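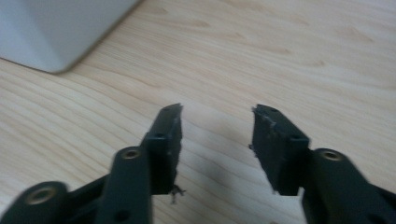
I have been putting off writing about the table for months, mostly because I was afraid that the minute I said I was happy with it, something would go wrong. A leg would drop off, or it would split down the middle over Thanksgiving dinner. But it's March and the legs are still on, so I'm going for it.

If you've been reading for a while you'll remember the old table, the glass one. I complained about it plenty. Every fingerprint showed, every crumb showed, and if you set a mug down with any enthusiasm at all the whole street knew you were having coffee. I wanted wood. I wanted light wood, specifically, since our kitchen faces north and by three in the afternoon in winter it's like living in a shoebox. And I wanted it for 200 dollars, which made my sister laugh for quite a long time.

We looked everywhere. There's a big furniture place out past the highway where I sat at every single table like Goldilocks, and they were all either wobbly or gray. What is it with gray wood? I don't get it. Wood comes in such nice colors already! Then one evening I was scrolling through the listings and saw one in Ovbridge, which is a bit over an hour from us, described only as "table, Plerketti, good legs, top needs love." The photo was so dark you could barely tell it was a table. I wrote back in under a minute.

The drive was lovely, the pickup was not. It was 70 inches long and our car, I now know, is a little bit less than that in the useful direction. We took the legs off in the driveway with a wrench borrowed from the seller (who was very patient and kept offering us lemonade), and then drove home with the hatch tied down and the top wrapped in the picnic blanket, me turning around every two minutes to check on it like it was a baby.

So, the top. It had been painted at some point, a sort of mustard, and then painted again in a brown that I think was trying to look like darker wood. I scraped at one corner with a putty knife that same night, because I have no self control, and under all of it was this pale, pale blond. I actually yelled. My husband thought I'd cut myself.

Stripping it took most of the summer. I'm not fast and I had one good afternoon a week for it, if it didn't rain. I used the gel kind of stripper, the one you brush on thick and leave under plastic wrap, and I did it in sections about as wide as my arm. The brown came off in big satisfying sheets. The mustard did not. The mustard had to be argued with. I went over it twice, then scrubbed with a nylon brush, then let the whole thing sit for a week while I sulked.

After that I sanded, and I want to say something about sanding, which is that I'd always been told to go with the grain and always nodded as if I knew what that meant. Well, on this table the grain isn't a row of tidy lines. It's wavy. It has little ripples all through it, slightly darker than the rest, and you can follow one with your finger and it'll wander off on you. I ended up sanding by hand, with a block, slowly, squinting at it sideways with a flashlight. I'm sure there's a more sensible way to do it. My arms were enormous by August.

For the finish I went back and forth forever. Our neighbor swears by polyurethane and I do see the point, you can basically hose it down. But every time I tried a coat of something shiny on the underside it looked like a bowling alley. In the end I bought a can of Clindia hard oil in the clear, and tested that underneath too, right beside the others. It warmed the wood up a tiny bit without turning it orange, and orange was my big fear. Six thin coats over two weeks, wiping off the extra each time. (Please lay the oily rags out flat outside to dry before you throw them away. They can catch fire balled up in a bin, and I only found that out from the back of the can.)

The legs I left alone. Good legs, as advertised.
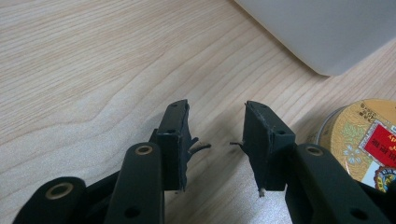

That fine wavy grain, still my favorite thing about the table.

I know it's a lot of feelings to have over a grain pattern. But I sit down with my coffee at six in the morning before anyone else is up, and I look at those ripples, and it's a bit like looking at sand when the tide has gone out. I've asked three different people what kind of wood it is and had three different answers. Ash, said the man at the hardware store, very firmly. My dad says birch. The woman at Wysocka, the lumber yard where I got my sanding block, held the photo on my phone up close to her nose and said it could be a few things and was I planning to sell it? I was not! So I still don't know. If you're a wood person, tell me in the comments, and tell me how you can tell, as I'd like to win this one against my dad.

A few people asked on the last post what it's been like to live with, after the glass. Mixed, if I'm fair about it. Light wood is forgiving with crumbs and dust, and it's wonderful on a dark afternoon – the whole room feels like someone opened a curtain. It is not so forgiving with turmeric. We had one incident with a lentil soup and I walked around with a stomachache for a day. I rubbed the spot with a damp cloth and a bit of baking soda, then a tiny bit of sandpaper, then fresh oil, and I can only find it now if I go looking. With the glossy stuff I'd have had to redo the entire top, so I do feel smug about the oil.

Water rings were the other worry. We use coasters when we remember and we don't remember much. Rings do show up, and most of them have faded by themselves by the next day. The stubborn ones get the same treatment as the soup. I've got an old jam jar with a rag and a bit of sandpaper in it on the windowsill, and the Clindia can lives under the sink behind the dish soap. I figure I'll give it another full coat in the spring, once I can have the windows open, and again before the holidays.

As for the money, since I made such a fuss about it: the table itself came to 119 dollars, and with the stripper and the oil and an embarrassing amount of sandpaper I squeaked in under my limit. I'm not counting gas to Ovbridge. I'm also not counting the ice cream we got on the way back, which was a separate matter.

Next up is chairs. We're still using the metal folding ones from the garage and they pinch. I've got my eye on a set with woven seats but two of them have been chewed by a dog, so first I have to find out how hard it is to weave a seat. If any of you have done it, with cord or rush or whatever, I'd love to hear which one was easier on the hands.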